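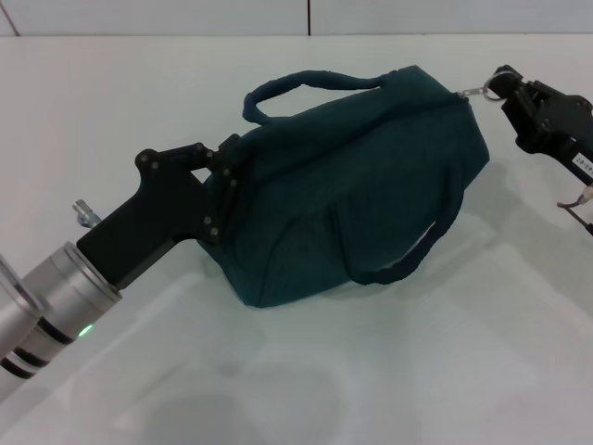

Yevdokiia Vakulenko wrote:
Put me down as a skeptic, but a friendly one. I ran the back counter of a luggage and alterations shop for a good part of my life, and the jobs that ate up the day were never the ones that looked hard. Sewing on a new strap is nice calm work. Finding the zipper on a bag that has flopped over on itself, getting hold of the pull with one hand and something solid with the other, that's where the time went (and the fingernails!). So when people tell me the machines will be doing our chores by next February, I want to know which chores, and who is standing next to them.

kettle_and_twine wrote:
Good to see you back, Yevdokiia! I think you've put your finger on it. A zipper needs two hands that agree with each other. One end of the bag has to be pinched and kept still while the other hand has the ring, and the cloth doesn't care about anybody's plan. My daughter couldn't work the zipper on her gym bag until she was 7, and she could already ride a bike and argue like a lawyer.

Raghavendra Panicker wrote:
I'll take the other side, as usual, and I hope you'll all still speak to me afterward. We have two arms on the packing bench at Kullcombe, where I keep the evening shift going, and I've watched them go from useless to pretty decent at soft goods. Boxes were solved before I ever got there. Bags are the interesting part. A box stays the shape you left it in, but a duffel is a different object every time you touch it, and for a long while the arms would grab at where the handle used to be. They're better than that now. Over the winter we put 3,000 bags across that bench, and I was surprised how many of them I didn't have to touch.

mossgate wrote:
How many is "how many," though? I don't mean to be rude, Raghavendra, I enjoy your posts. It's just that everybody who works with these things says they were surprised, and then the number never shows up.

Raghavendra Panicker wrote:
Fair enough, mossgate. 91 percent went through without me. And before you say it, yes, that leaves a good many bags where I had to walk over, and on a bad evening it felt like all of them. The thin slippery ones were the worst.

The thing I'd like people to understand is how much of the job is getting a grip that doesn't wreck the next grip. Say you want the zipper open. If the left hand comes down too near the handle, the whole top of the bag sinks, and now your zipper has gone around a corner. If it holds too far out on the end, the bag just swings after the other hand when you pull.

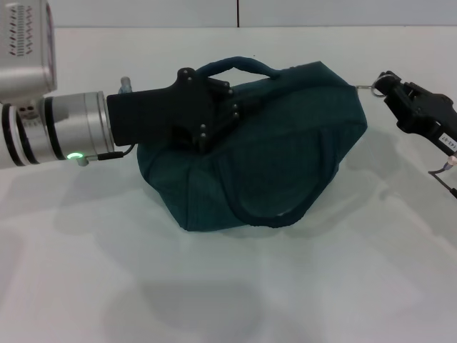 And then there's the ring itself. We put a little metal ring on the zipper pulls at our place, which a purist will call cheating, and I say a person with arthritis does the very same thing and nobody scolds her for it. It gives the jaws something stiff to close on. Take the ring away and my 91 drops like a stone, I'll admit that freely.

Yevdokiia Vakulenko wrote:
I would never scold anyone over a ring! I used to tie loops of ribbon on zipper pulls for my older customers, and I charged them nothing for it. But you see, dear Raghavendra, that rather makes my point for me. Somebody tied the ribbon. If I have to go through my house tying rings on everything so a machine can open it, then I've taken on a new chore, and I already had plenty.

plumline wrote:
You only tie it once, though. I'm with Raghavendra here. We rearranged the whole kitchen when we got a dishwasher (an old Karent, loud as a train) and my mother complained about it for 2 years and then wouldn't hear a word against it.

kettle_and_twine wrote:
A dishwasher doesn't have to find the dishes, plumline. You hand them to it! I'd be thrilled with something that could empty a gym bag, sort out what's in there and not zip a sock into the seam. My brother-in-law at Palaniappan swears they have one folding towels all day long, but when I asked him about fitted sheets he changed the subject to the weather.

mossgate wrote:
Thanks for the number, Raghavendra, that was decent of you. I'd call it a yes for the shop floor and a not yet for my hallway, where the bags are full of who knows what and the dog is usually lying on one.

Raghavendra Panicker wrote:
I can live with that. The Ikden people are sending us a batch of drawstring bags next, no zippers at all, and I have a feeling I'm going to miss the zippers. I'll post again when I've had a few evenings with them.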